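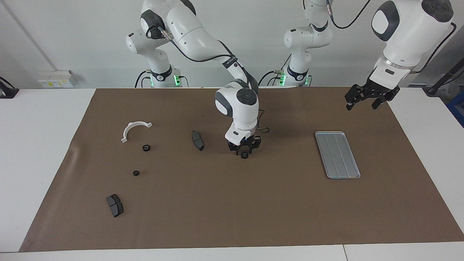 Three small black rings, one big brown mat.

Home | Workshop | Spare Parts | Join Us | Contact

Filed under: Work with us / Part-time

Small parts sorter wanted at Jallidar

Hi! I'm Hatice Keskin and I look after spare parts at Jallidar, which means I spend my days with rings, washers, grommets, caps, feet, clips and all the other little bits that fall off things and roll under the fridge. I need another pair of hands, and I'd love it if they were yours.

We bought up the leftover stock of an old hardware store in Hellcombe (the whole lot, including stuff the owner had forgotten he had) and it came to us in coffee cans, shoe boxes and one very heavy suitcase. I have 278 drawers waiting for it. Right now most of them have a label on the front and nothing inside.

The work goes like this. You tip a little out of a can onto a mat, pick out what belongs together, measure one of each kind, check it against our list, and bag it. Matching is the tricky part. Two black rings can look like twins until you put the calipers on them – and then one turns out a hair too wide and would leak in somebody's faucet. If you get a small thrill out of catching that, we'll get along great.

The job is 80 hours in total, starting in March, spread out however suits you between 9 am and 4 pm. It pays $19 an hour and you get paid for training too. There may be more work after that, but I can't promise it yet.

You'll need decent close-up eyesight (glasses are fine, I wear two pairs), steady fingers, and the patience to do one can properly before opening the next. Please be okay with sitting for a while. You can listen to whatever you want as long as I can still get your attention. No experience needed! I'll show you the calipers, and the first 100 bags we do side by side.

What I don't need is speed. The last helper raced through a whole box of Aksoy washers in a morning, and I was still fixing it weeks later. Take your time, and if a part has you stumped, drop it in the mystery tray. Yevhen Zhuravel goes through the tray after lunch and he knows an awful lot about old plumbing.

To apply, stop by the front counter or send me a few lines through the contact page – no resume, please. Tell me which hours you'd like and about something fiddly you've enjoyed doing: beading, model trains, fixing a zipper, anything. I answer everyone, though it can take me a few days when the counter is busy.

Parking is behind the building, and the side door is the one with the bell.

Last updated: February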